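Home Service Desk Open Requests Closed Requests Equipment Guides Contact

Filed under: Shared Kitchens / Cookware and Small Items

Request 512: Glass lid does not sit level on black nonstick pan, Brabec Building kitchen corner

Status: Closed
Opened: 8 June 2022
Requested by: Evie Ackroyd, Skingate Residential Services
Assigned to: Hedvika Ďurica, Household Equipment
Priority: Normal

Original request

The glass lid issued with the black nonstick pan at the Brabec Building does not sit level. When the lid is placed on the pan it rests on one part of the rim and remains raised on the other. It can be rocked with one finger on the knob. Steam escapes from the raised side during simmering, and the lid rattles once the contents reach a boil.

The fault has been reported at the kitchen on six occasions since April. It was first noted in the kitchen book and was not passed to the Service Desk at that time. Residents have been setting a folded towel over the lid to quiet it. I have asked that this stop, as the towel hangs close to the burner.

A second and less urgent matter concerns the white tray. When the tray is set out on the round table with the pan on it, it moves if the pan is stirred with any force. Please advise whether a different tray should be issued or whether the present one may be kept.

The pan and lid were received together in the last delivery from Goltden. The tray was already in the kitchen and is listed under Bistier in the equipment book. I do not have paperwork for it.

E. Ackroyd

Response from Household Equipment

Thank you for the report. The use of a towel over the lid should not be resumed while this request is open. The pan may be used uncovered.

Before a replacement is ordered, please carry out the following checks and enter the results on this request. The pan should be cool and dry for all of them.

Check A. Set the lid upside down on a flat surface and press gently at several places on the metal rim. Record any movement.

Check B. Set the pan on the same surface with no lid and press on the rim in the same manner. Record any movement.

Check C. Look along the inside of the pan rim for baked-on residue, particularly where the handles are attached. Residue at these points is a common cause of an uneven lid and is easily missed on a dark surface.

Check D. Turn the lid a quarter turn at a time on the pan. State whether the raised side stays in the same place on the pan or travels with the lid.

Check E. Confirm that the screw under the knob is tight and does not project so far that it touches food or utensils left in the pan.

Please do not attempt to bend the rim of the lid. The glass can be stressed by this and may break at a later time when it is heated.

With regard to the tray, please state how it is positioned on the table and what is normally kept on it.

H. Ďurica

Results entered by requester

Checks were completed at the kitchen corner table.

Check A. No movement found. The lid rim appears true.

Check B. No movement found with the pan on the counter. The base is flat.

Check C. A hard brown deposit was found on the inside of the rim beside the side handle. It could be felt with a fingernail but was difficult to see. A thinner deposit was found by the opposite handle loop.

Check D. The raised side stays in the same place on the pan whichever way the lid is turned. It does not travel with the lid.

Check E. The screw was slightly loose and has been tightened by hand. It does not project.

The tray is normally placed at an angle across the table, as it takes up less room that way and leaves the left side free for the towels. The pan is kept toward the right. The small metal utensils are also kept on the tray so that they do not mark the table. 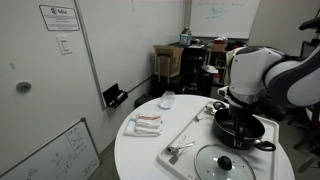 Attachment 1. Round table with tray, pan, glass lid and folded towels.

Assessment by Household Equipment

The results of Check D indicate that the fault lies with the pan and not with the lid. A bent lid would carry the raised side with it as it was turned. Taken together with Check C, the deposit beside the side handle is the probable cause. No replacement will be ordered at this stage.

Please clean the rim as follows.

Fill the sink with hot water and a small amount of ordinary dish soap. Lay the pan in the water so that the handle side of the rim is fully covered, and leave it to soak for the length of an evening meal. Rub the deposit with a soft nylon brush. If it does not lift, apply a paste of baking soda and water, allow it to stand, and brush again. Rinse well and dry with a clean towel.

Steel wool, scouring powder and knife blades must not be used on any part of the pan. The metal utensils kept on the tray should not be used in the pan to loosen the deposit, nor for stirring. Damage to the nonstick surface is not covered by the supply agreement and the pan would then need to be withdrawn.

The glass lid should be washed separately. Particular attention should be given to the join between the glass and the metal rim, where grease collects. The lid is to be left to cool before it is put into water.

On the matter of the tray, the angled position is acceptable provided that no corner extends past the edge of the table. A tray that overhangs will tip if weight is placed at that end. The movement described is more likely to come from the smooth underside than from the placement. Please try a damp dishcloth, spread flat beneath the tray, and report the result. The striped towels should be kept for drying and should not be used for this purpose.

The pan must in every case be cool before it is set on the tray. I have found no heat rating for the Bistier tray in our records, and it is to be treated as unsuitable for hot items. If the kitchen has been placing the pan on it directly from the burner, please say so, and a trivet will be issued.

H. Ďurica

Further update by requester

The rim has been cleaned. Soap and water removed the thinner deposit. The deposit by the side handle required the baking soda paste and two applications before the rim felt smooth.

The lid has been tried again on the cool pan. It now sits level and does not rock. Before cleaning, the gap on the raised side measured roughly two millimeters. No gap can now be seen. A pan of water was brought to a boil with the lid in place. A faint rattle remained at full boil and stopped when the heat was lowered.

The damp cloth has reduced the movement of the tray to a level that the residents find acceptable. The tray has been brought in slightly from the table edge.

I regret to say that the pan has on occasion been moved to the tray while still hot. There are no marks on the tray, but I would be grateful for the trivet. A notice has been placed in the kitchen book asking that the pan stand on the stove until cool.

One further question has been raised by residents. They ask whether the lid may be stored upside down on the pan so that both can go on the lower shelf.

E. Ackroyd

Closing entry

The lid may be stored upside down on the pan if a folded cloth or paper towel is laid between them, so that the knob does not rest on the nonstick surface. Nothing should be stacked on top of the lid in this position.

A slight rattle at full boil is normal for a lid of this weight and does not call for further action. Should the lid begin to rock again, please repeat Check C before opening a new request. The rim beside the handles has been added to the weekly cleaning list for this kitchen.

One trivet has been issued from stock and will be delivered to the Skingate office for collection. The equipment book should be amended to show it under the Brabec Building. The missing paperwork for the Bistier tray has been noted, and the entry will remain as it stands until the next stock check.

Goltden has not been contacted, as no defect in the supplied items was found.

Resolution: Deposit removed from pan rim. Lid and pan retained. Tray retained with cloth beneath. Trivet issued.

H. Ďurica
Household Equipment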